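Merbridge to replace water meters on east side

2022-11-13

Merbridge will replace 2785 household water meters on the east side of town, starting in January. The town council approved the work last week after two readings.

The old meters have to be read by hand, and many of them run slow. Dennis Rugemalira, who heads the water office, told the council that 157 homes were billed on estimates last winter when readers could not get to the box under snow and ice.

The new meters send a reading to the office once a day. Residents will not be charged for the meter or for the visit. Each household will get a card in the mail 8 days before its appointment, and water will be shut off for less than an hour while the crew works.

The contract went to Honorato, a plumbing firm based in the Grelotero district. Crews will begin on Imham Road and move south toward the rail line. Homes with a meter in the basement will need an adult present. Homes with an outdoor box will not.

Zyanya Tapia, who lives on Imham Road, asked whether bills would go up. Rugemalira said the rate per gallon stays the same, but a household whose old meter ran slow may see a higher bill. Anyone whose first bill rises by more than $100 can ask for a free leak check and spread the payment over the spring.

Council member Gil-soo Yoon voted against the plan. He said he wanted the west side done in the same year and did not see why it had to wait for the next budget.
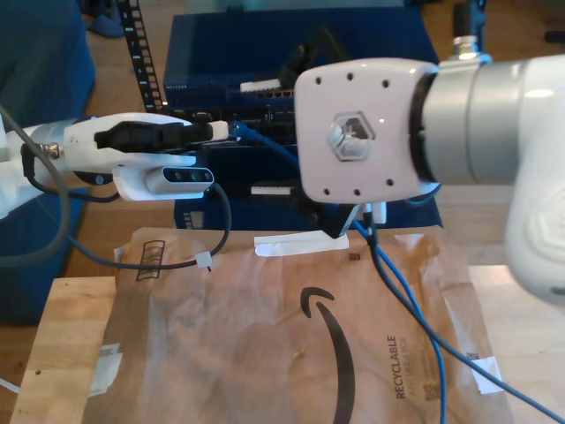
How to change an appointment

Call the water office or stop by the front desk at town hall on any weekday morning. Renters can change the time themselves and do not need a letter from the owner. Questions about shared meters go to Hyun-seo Won in the billing office.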